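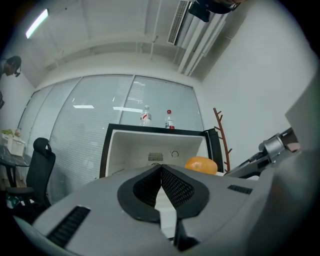

The small fridge on our floor

Many of you asked in September what the rules are for the mini refrigerator, so I have written them down for this issue. They are not many.

The fridge is for everybody at Justport, also for the guests who rent a desk by the day. Please put your name and the date on everything you leave inside. A piece of tape is enough. Food without a name goes out on Friday afternoon, and I am sorry, but I cannot go from desk to desk asking whose yogurt it is. Last month I tried this and it took me the whole lunch.

Fruit is welcome. Oranges and other citrus keep well in the cold for 2 weeks or longer, but bananas become black, so leave those on your desk. If you bring a bag of fruit from home to share, write "for all" on it, otherwise people are too polite to take any.

Water bottles can stand on top if you like to drink it at room temperature. Only closed bottles, please – in February we had one tip over behind the fridge and the carpet there needed a long time to dry. Large bottles should not lie down on the shelf, they push against the door and then it does not close well. When you take something out, push the door until you feel it catch.

The dial should stay in the middle position. When it is turned to the coldest, ice grows at the back and the milk freezes, as those of you with coffee at eight in the morning know very well.

Hedvig Lundgren and I will defrost and clean the fridge on Oct 1, 2022. Please take your things home the evening before. We start at 14 and it should be cold again by Monday. If you would like to help, bring a towel!

We have also asked for a second, bigger fridge for the kitchen corner. The offer from Wodura was 4,000 kronor with delivery, and we are waiting for an answer. Until then we share the small one, and I thank you for the patience.

Questions about the fridge can be sent to me or left in the box by the entrance.

Embla Fagerlund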